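# Saturday at the Filtcombe robot club open day

I almost didn't go. It was January 11, 2025, it was freezing, and the drive to Filtcombe takes longer than you'd think because of the one-lane bridge at Undbridge (131 seconds at the red light, my son timed it). But he had been talking about the student robotics club's open day since before Christmas, so off we went with a thermos and two pairs of gloves each.

The club meets on the upper floor of the old Farooqui building, above what used to be a carpet showroom. You go up a metal staircase, past a hand-lettered sign with an arrow, and then you can just follow the noise. Servos have a sound, a sort of whiny little zip, and there were a lot of them going at once.

We were met at the door by Uzma Gondal, who teaches physics during the week and runs the club on weekends. She gave us name stickers and told us to wander and ask anybody anything. So we did! The first room was the younger kids with their line followers, small wheeled things chasing black tape across the floor. One kept losing the tape at the same sharp corner and heading for the radiator, and its builder, a girl of maybe ten, fetched it back every time with great patience. She told my son she had the turning speed too high. He told her she should leave it, since it was funnier that way. They got along fine.

The second room was the one I'd come for. The older students are working on a project called Parnau, which is a two-armed tabletop setup that's supposed to tidy up snacks. That's the whole idea: you've got a table with food packets on it and a basket, and the arms put the packets in the basket. It sounds like nothing. I stood there for most of an hour.

What I hadn't understood is how much harder packets are than blocks. The students started out last fall with wooden cubes, and they had that working in a couple of weeks. A cube is the same from every side and it doesn't squash. Then someone brought in a bag of cookies and the whole thing fell apart. A full packet is stiff and slides around, a crumpled one folds up when you pinch it, and a flat little sachet hardly gives the fingers anything to grab.
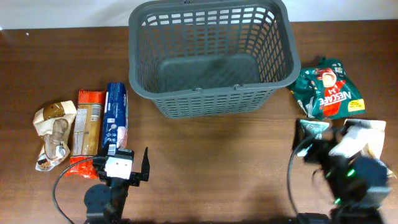

Ghislain McIntyre, one of the seniors on the team, let me have a turn at driving. For the practice runs a person moves a pair of matching handles and the arms on the table copy whatever you do, and the computer saves it all so it can learn from it later. I was terrible. I went for a coffee sachet, came down too steeply, and pushed it along the table until Ghislain very politely asked if I'd like to start over. My second try got it off the table and I dropped it next to the basket. Third try, in! I may have cheered a bit loudly – there was a family with a baby in the corner.

My son got his in on the first attempt and has mentioned it several times since.

The team has saved 2715 practice runs so far, good ones and bad ones, and Ghislain keeps a notebook with remarks next to the odd ones. I flipped through it while he was helping the next visitor. "Both arms went for the same wrapper." "Let go too early, my fault, sneezed." I'd read a whole book of that.

I asked him why use two arms at all, when one would be simpler. He said one arm can't comfortably reach the whole table, and they also want to try passing a packet from one side to the other. They've only managed that a handful of times, and he wasn't willing to demonstrate it with people watching. Fair enough.

Some practical stuff if you're thinking of going. There's parking behind the building but it fills up, so use the street by the post office. The coffee is from a big urn and it's fine. The soup (lentil, made by somebody's grandfather) is much better than fine and was gone by one o'clock, so eat early. Entry is free, and there's a jar by the stairs for spare parts money. The younger kids' room gets loud, and there's a bench in the hallway if you need a break from it.

They're running it again in February, with 4 time slots for driving the arms instead of one long line, which should help because we waited a good while. Uzma said they hope to have Parnau doing some packets by itself by then. We've put our names down for the first slot, and my son wants to bring his own packet of pretzels to see if he can stump it.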